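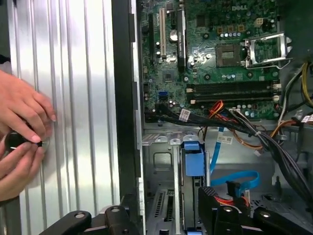 My sister thinks I should just buy a new one and be done with it, she said so twice on the phone tonight, and that nobody in their right mind spends a Wednesday evening on an old Dell. Well, I did, and I had a great time!

April 28, 2021

So the memory slots are bare now, the CPU socket too (I held my breath over that little gold square, I really did), and I still haven't sorted out the cables. So many cables! There's a fat black bunch zip-tied right across the inside, and I want to label every one before I unplug anything else, or I'll never get it back together in August when I finally have time off. The blue latch on the drive cage I'm leaving alone for now.

Looked at parts on Skenix after dinner. They want 131 for a used processor and up to 475 for the bundle with memory, and a whole new machine from Ornia is 900, which I'm not paying, sorry sis. I'll sleep on the 131 one. Need a fresh coin battery too, they come in packs of 2 at the grocery store.

Back is killing me from leaning over the table. Bath, then bed.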